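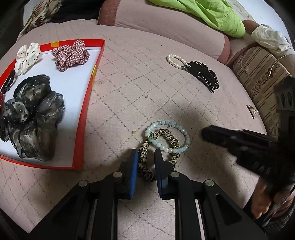 Hair accessories on a quilted mattress cover, with the jaws of a hand-held gripper at work.

KONDSTEAD, March 5, 2024. The grippers at Flasonine's sorting project have a new upkeep schedule, and it is stricter than the one most people keep for their cars. Finger pads get wiped down every 100 grasps and swapped at 500. Pivot screws are checked before each session, with a driver that has gone missing 3 times.

The routine was written in Nirnadon after a pair of jaws began closing slightly crooked, a fault first blamed on the software, then on the scrunchies. It came down to 2 loose screws.

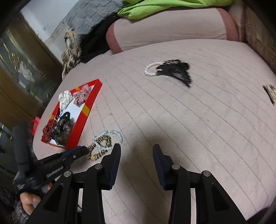

Sperling, asked for a view on the new schedule, replied that 500 was optimistic for any pad that meets elastic all day, and that the driver should be tied to the bench. Flasonine will review the numbers in June. A length of string is on order.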